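Marker cube pose jumps when the wrist rolls, how are you filtering it?

Using the Flosov tracker node, head camera plus one cube per gripper. Left side is fine. Right side flips its orientation for 4 or 5 frames at a time and the trajectory comes out looking like the gripper sneezed.

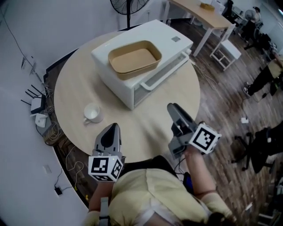 buzz_lag: Classic planar ambiguity. If the solver only sees one face of the cube well, there are two poses that fit almost equally and it picks whichever it likes that morning. Are you solving per face or on the whole cube?

tinplate
Per face, then averaging. I can hear you wincing.

buzz_lag
Averaging a right answer with a wrong one gives you a third answer, also wrong. Put all the visible corners in one solve and seed it with the last good pose.

ohmsweetohm
Disagree on the seeding. Do that and one bad frame becomes 500 bad frames, all very consistent with each other. I'd run both candidates and keep the one with less reprojection error, then reject anything that rotates more than 25 degrees between frames.

buzz_lag
At what frame rate? People do turn their wrists. Your gate will throw out every quick mug grab in the set.

ohmsweetohm
Then they can grab mugs slower. The policy has to learn from this stuff.

tinplate
Tried both over lunch. Single solve with all corners fixed most of it. The gate at 25 ate two perfectly good reaches, so it's off again. Seeding works until the cube leaves view, then it comes back pointing at the ceiling with total confidence.

buzz_lag
So reset the seed after a dropout. There's a parameter for it in Flosov, named by someone who hated us: hold_n. I use 11.

kettle_drum
Or skip the lot and smooth offline. Sellis has a backward pass now. Why is everyone fixing this live when you're only going to train on it later?

tinplate
Because I like finding out a take is junk before I've done the next forty.

kettle_drum
Fair. Still, run the backward pass.

ohmsweetohm
And check your cube calibration before any of this. If the faces disagree by a few millimeters the joint solve just hides it.

tinplate
Remeasured the right cube. One face was entered in the config rotated by 90. Going to go sit quietly for a bit. hold_n is at 11 and I'm leaving it there.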